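Workbench diary, Mar 10, 2025

Second pass at sorting the Skirkance order. Valtteri wants it off the list before he leaves for Ekwood. 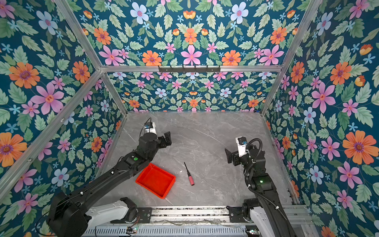
Tray and driver

Started with the red tray. It is shallow, with sloped sides and a flat bottom, so small screws slide to the middle and stay there. I prefer it to the steel dish from Pesonen, which rings when anything drops into it. The small screwdriver with the pink-red handle belongs in the tray when not in use. Left on the marble, it costs me a minute each time I reach for it without looking.

The gray veining in the marble is a nuisance for dark parts. An M2 washer vanishes on it. Venla suggested a sheet of white paper, which I tried in November and gave up after a week – the paper slid.

Parts

Order 2407 was short 2 spacers. Wrote to Ava and asked for replacements under the same number. The bag marked 3715 is correct but the label is on the wrong side, so I relabeled it and put it in the second drawer.

Length of the screws in the small bag: 61 mm by my caliper, 60 on the slip. Will use them anyway. The hole is through and the extra can stick out at the back.

Wallpaper

The seam in the floral paper still bothers me. Venla chose the pattern and I have no complaint about it, but the paste she used is meant for plaster. Will look up something better for the panels. The aluminum needs nothing beyond a dry cloth.

To do

Wipe down the marble, mild soap only.
Return the long hex key to Valtteri.
Check whether the drawer liner comes in a narrower roll.

Stopped at six. Spacers not expected this week.

Last updated: a few minutes after writing
Contact – © Venla Miettinen and housemates – Back to top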